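**Can a machine do the small jobs yet?**

Most of the questions we get about home robots are about laundry and dishes. Fair enough, those are the chores people want to hand over. But the people who build these machines spend a lot of their time on jobs that look too small to bother with, such as putting a phone on a stand. Our Pluvthorpe readers have been following the Stedari project since January, and phone stands are what it works on now.

The setup is two arms bolted to the near edge of a white table, with a gripper on each. The stands are the cheap kind you might keep by the bed or on a shop counter. Each has a round base and a clamp for the phone. A person opens the clamp with one hand, slides the phone in with the other and doesn't think about it. For the arms it means one gripper steadying the stand and the other working the clamp, with both in the same few inches of space. 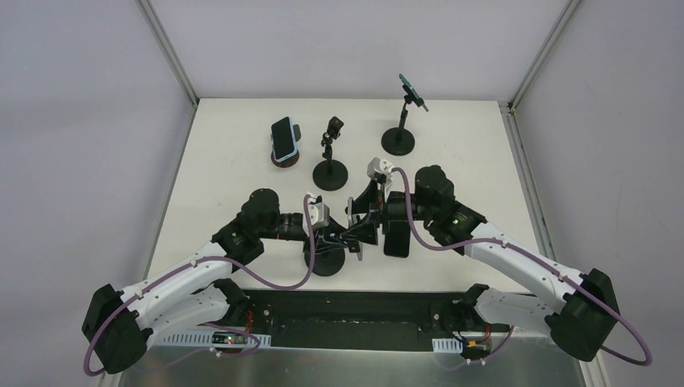 Bermúdez wrote in to ask why anyone would pay for this when a teenager on a Saturday job can set up a whole display before the store opens. The letter also asked what happens when the stand is a model the robot hasn't met.

The first point is hard to argue with. At Dundik, the shop-fitting firm that lent a hand with the planning, a new starter gets a stand and phone together in 22 seconds. The arms need close to 4 minutes on a good run. Out of 177 tries logged so far, some were stopped early when a base slid or a clamp sprang shut. Speed will probably come. It did with packing machines, and those were slow for years.

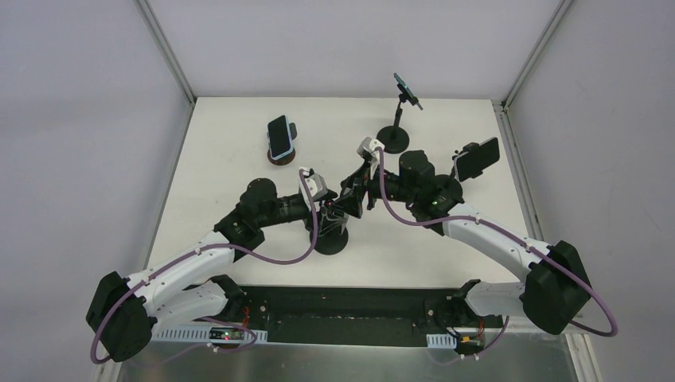
The second question is the one I would put money on. Factory robots do well when every part is the same and arrives the same way up. A shop counter isn't like that, and a kitchen certainly isn't. Even among the stands on this one table there is a tall one with a thin post and an angled clamp arm, and a round holder with a brown rim, and they don't take a phone in the same way. A machine that has learned one of them has not learned the other. People carry the idea of a clamp from one gadget to the next, and so far the arms need a lot of practice to do the same.

So for a home, my answer is still no. For a shop with 2 or 3 kinds of stand and a long row to fill overnight, it might be worth asking again next year. The group plans to move on to charging cables after this, and I expect those to be worse, as a cable won't hold its shape while you go looking for the socket.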